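Imprimir | Enviar por correo

Domingo, 17 de septiembre de 2023
Cuaderno del taller, anotado por Rocío Ccori

Sigo con lo de la mesa de cocina, que la semana pasada dejé a medias y con una letra que ni yo entiendo. Efraín Salazar me pidió que esta vez apuntara las cosas con calma, para que quien abra el cuaderno en febrero no tenga que llamarme por teléfono a preguntar dónde iba el escurridor (¡que ya pasó!). Así que me he servido un café, he puesto la lámpara buena y voy por orden, o por lo que yo entiendo por orden.

Primero, la mesa. Nos quedamos con el tablero blanco. El de Dremstead tenía un color precioso, pero con piezas pequeñas encima uno se volvía loco buscándolas, y en el blanco una fresa se ve desde la puerta. Lo malo es que también se ve cada gota de cualquier cosa, y conviene tener un paño cerca. El paño amarillo no, por favor, que suelta pelusa.
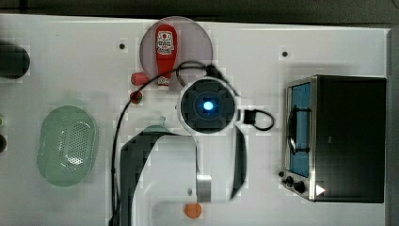
Mesa blanca con el hornito, el plato redondo y el escurridor verde.

El hornito tostador se queda en la mesa. Estuvimos dándole vueltas a si bajarlo al estante de Totwood, porque ocupa lo suyo, y al final ganó la idea de que una cocina sin nada donde calentar parece una tienda de vajilla. Efraín insiste en dejar siempre libre el acceso a las perillas y en eso le doy toda la razón. Medí el hueco que necesitamos al lado para apoyar una fuente y son 300 milímetros, ni uno menos - lo dejo escrito aquí porque el papelito donde lo tenía apuntado ha desaparecido, como todos mis papelitos.

El plato redondo me sigue pareciendo el más bonito de los que tenemos. Es de un lila muy apagado, que según la luz tira a gris o a rosa, y en la lista lo he puesto como "plato lila" para que no haya discusiones. En la hoja de inventario de Bermúdez le corresponde la línea 171. Si alguien lo guarda con los otros, que ponga una servilleta en medio, que el borde es fino y le tengo cariño.

Luego vino el asunto del kétchup. Yo lo habría dejado de pie, junto al horno, como en mi casa. Efraín lo prefiere acostado sobre el plato y, después de un rato largo de conversación que no voy a transcribir, acostado se quedó. Reconozco que tiene su gracia y que así no rueda hasta el suelo, que es lo que me preocupaba.
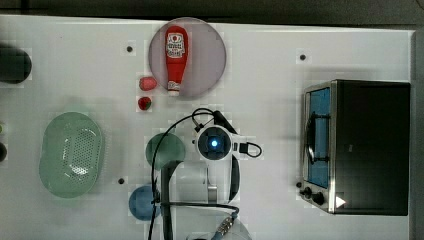
El kétchup sobre el plato y las dos fresas a la izquierda.

Las fresas van directamente sobre la mesa, al lado del plato. Probamos la lista de la compra de Faltis, que pedía bastante más fruta, y se nos llenó todo de tal manera que no había sitio ni para apoyar la mano. Prefiero poca cosa y bien separada.

Los discos, el verde y el azul, los tengo apuntados como "platitos" hasta que decidamos si son platitos o posavasos. Efraín vota por posavasos. Yo los pondría a juego con algo, pero todavía no sé con qué.

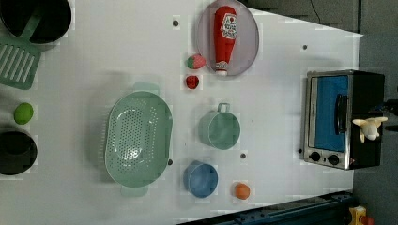 Rocío Ccori

Del lado izquierdo me ocupo yo, que es donde se acumula lo grande. El escurridor verde claro va a lo largo, con una orejita hacia arriba y la otra hacia abajo, y así se agarra bien desde cualquiera de los dos lados. En el rincón va la olla oscura, con la espátula calada apoyada encima. Me gusta esa espátula, aunque al lavarla hay que repasar ranura por ranura con el cepillito. La lima la dejé debajo de la espátula; le da un poco de alegría a esa esquina, tan negra entre la olla y el otro cacharro redondo.

Pendiente para la próxima: lavar el escurridor con agua templada y secarlo del todo antes de apilarlo, buscar 3 paños que no sean el amarillo y preguntar en Totwood si nos cambian el estante por uno de 5 baldas. También quiero pegar una etiqueta en la caja de los utensilios, que ahora mismo dice "varios" y dentro hay de todo. Efraín, si lees esto antes que yo vuelva, el rollo de etiquetas está en el cajón de abajo, detrás de las tijeras.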